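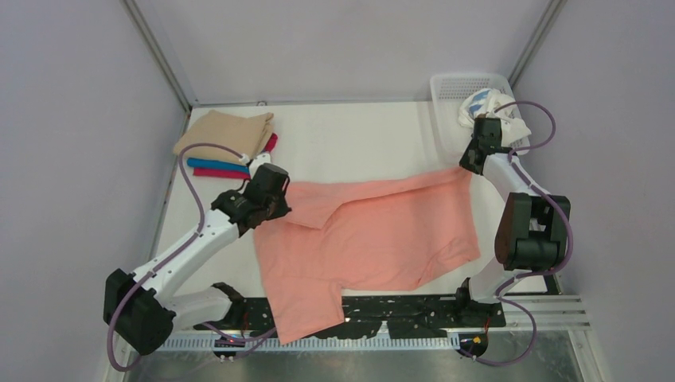 Folding and Sorting Strand: Progress to the End of August

Submitted to the Casado fund by Telmo Lorente, for the Cultetden clothing reuse project

1. Where we stand

The grant asked us to show that donated clothes which arrive clean but crumpled can be folded, stacked and put on a shelf at a cost that makes sense against what they sell for. After the first period my answer is a cautious maybe. I know the spring application was more cheerful than that. I wrote part of it, and I would tone it down if I were writing it again.

We folded 773 garments to the agreed standard between the start of the grant and the end of August. The plan did not set a target for this period, so I can't say we are ahead or behind, and I would ask you to be wary of anyone who does. The number covers shirts, T-shirts, and plain cloths such as tea towels and napkins. It leaves out trousers, which we have not begun, and anything that had to go back for washing.

2. Shirts

Shirts remain the slow part. A cloth has four corners and lies where you put it. A shirt has a collar that wants to turn back on itself, sleeves that go their own way, and on the larger sizes a hem that hangs over the front of the table before the first fold is made. The salmon-pink one at the head of this report is fairly typical: collar end turned back, the lower edge drooping past the front, soft creases all over.

The application said that a fixed order of folds would take care of this. I am not persuaded. The order we settled on (collar end first, then sleeves, then hem up) does give a more even result than leaving people to their habits. It does nothing about a shirt that is longer than the table is deep. For those we tried two things:

Turning the shirt sideways. This keeps the hem on the table but puts the sleeves over the ends, and the finished folds came out crooked more often.

Folding the hem up before anything else. Better, but it leaves a thick band at the bottom and the stack leans.

We are carrying on with the second for now. I would call it the less bad of the two and no more.

3. The Reltent standard

Under the Reltent standard a folded shirt should be a flat rectangle with the collar showing and no sleeve visible from the front. We checked 80 shirts against it, picked from finished stacks. Of these, 33 passed without any correction. Most of the rest failed on a visible sleeve, which takes a moment to tuck in, so the result sounds worse than it looks on a shelf. Still, the standard is the one we signed up to, and fewer than half met it.

There is a fair question about whether the standard is too fussy. The shop at Tikance says customers unfold everything anyway. That may well be so, but the shop has only given us its impression, and I would want some sales figures before we loosened anything.

4. Cloths

Cloths are going well and I have little to report. They stack neatly and can be put away as they are. My one worry is that they flatter the total. If the next report simply says the number of items has gone up, please ask how many were cloths. We did not record the split properly in the first weeks, which was my oversight, and from now on the two will be counted separately.

5. Table and baskets

We were funded for a larger table and have not bought it. The two we looked at were deeper, which would help with long shirts, but the back of the table would then be out of comfortable reach for shorter people. I would sooner hold the money over than spend it on a second problem. A fold-down leaf at the front might do the same job for much less, and we are waiting for a price.

White tabletops have proved a sound choice for coloured shirts and a poor one for white shirts, where the edges are hard to make out. A dark cloth laid over the top would be a cheap thing to try.

We started with 13 plastic baskets for moving clothes about. They are the right size for T-shirts but too small for a decent stack of shirts, and folds made with care get squashed at the edges. Shallow trays were suggested early on - I argued against them and I now think I was wrong.

6. Money

Spending is below plan, almost entirely because of the table. Please don't read it as a saving. The hours spent on shirts are above plan and will stay there until section 2 is sorted out.

7. Next period

Cloths and shirts logged separately, from the first day.
Price for the fold-down leaf, then a decision on the table money.
Shallow trays on trial for shirts only.
A second check against the standard, using the same number of shirts.
Trousers put back until the second check is done.

I know the last item moves a date that was in the agreement. I would like to discuss it before the next payment is released, and can come to the Casado office any morning after ten.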